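A visit to the Lusix open day in Skirketti

I took the early bus to Skirketti and arrived a little after nine, when the coffee was ready but the name badges were not. The Lusix laboratory opens its doors once in the year, in December, and I had wanted to go for a long time. I work with packaging lines for a small company and I have no degree in robotics, so please read my report as the notes of an interested guest.

The laboratory is in the old part of the Khattak building, on the second floor. We were divided in groups and my group started with the lecture. It was short, and the speaker used many curves. The subject was a method for teaching two-arm robots to pick and place small objects, and above all how one can test such a method fairly. I liked this second part more than the first.

The problem was explained like this. If you put a bottle on a table and the robot takes it, you know very little. Perhaps it would fail when the bottle stands a hand's width further to the side. Many published results, we were told, come from start positions which a person chose by feeling, and a person has habits. We put things where they are easy to reach, often without wishing to. The group in Skirketti therefore divides the table into cells and lets a small program draw the cell for each object before each trial. The person only reads the cell and places the object there.

They call the test Kononex. It has 50 trials for each trained model, and the list of cells is the same for all models in one comparison. The training material was 2,601 demonstrations, made by people guiding the arms. A second model received only 1,000 of them, but chosen so that every cell was used equally often. The result surprised me: the smaller set was nearly as good in the middle of the table and clearly better near the borders. In the full set most of the demonstrations were crowded in the middle.

After the lecture we went to the workplace itself. It was smaller than I had imagined. The table is covered with brown paper and the cells are marked with dark blue tape, four columns next to each other. The task on the programme was with two small bottles, one with a red cap and one with a green cap, and the model must take the one which is named in the instruction.

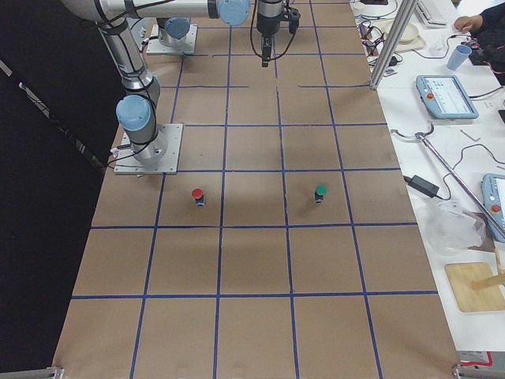

Does it matter that the cells are not perfectly equal in size?

Very little, for this method. The cell serves to spread the start positions over the table, and inside a cell the object may stand anywhere. What matters is that all models get the same list of cells and that nobody changes the list after seeing a bad result.

This last point was discussed a long time in my group. An older visitor asked what happens if the person places the object wrongly. The trial is then repeated and the mistake is noted in the log — it is not deleted. In the last comparison there were 271 trials in the log, including the repeated ones, and everybody who asked could look through it on a laptop. I read two pages. The comments are dry and sometimes a bit sad, for example "gripper closed beside bottle, waited, closed again".

In the afternoon there was a short round about failures, which for me was the best part of the day. The most common one is the wrong bottle, taken very cleanly. The second is a hesitation between the two arms when the object stands near the border between their areas. For this second failure they have no good answer yet, and they said so openly.

Some practical remarks for those who want to go next year. The entrance is on the side of the courtyard and the sign is easy to miss. The lecture room becomes warm, so take a thin jacket. The soup in the canteen finished before one o'clock. The slides were promised to all guests by e-mail, and mine came the same evening, without the curves for the second model — I have written to ask for them.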